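The founding partner of Orkow Legal did not plan on probate work. She joined a two-lawyer office in Cotum to handle property closings, and the estate files came with the desk.

"There were 400 of them in the cabinet," she said. "Half had not been touched in a year. I started at the front and kept going."

Her firm now takes only wills, estates and guardianships. It has closed 1,168 estates, most of them small. Many involve a house, a car and a bank account with less than $3,000 in it.

"People think a small estate is a simple one," she said. "The worst fights I see are over things worth $100 - a clock, a set of dishes."
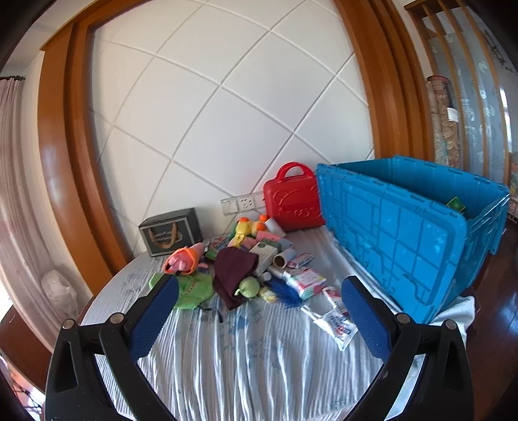

She asks every new client to write down who should get which personal items, sign the list and keep it with the will. Few have done it before they come in.

The firm opened a second office in Sillach in June, with one attorney and a paralegal. Clients in Arai had been driving over an hour each way to sign papers.

Asked what she would change about the process, she named the wait for a first hearing. "A family can't sell the house or pay the roofer until someone is appointed," she said. "I get that call every morning, usually before 9."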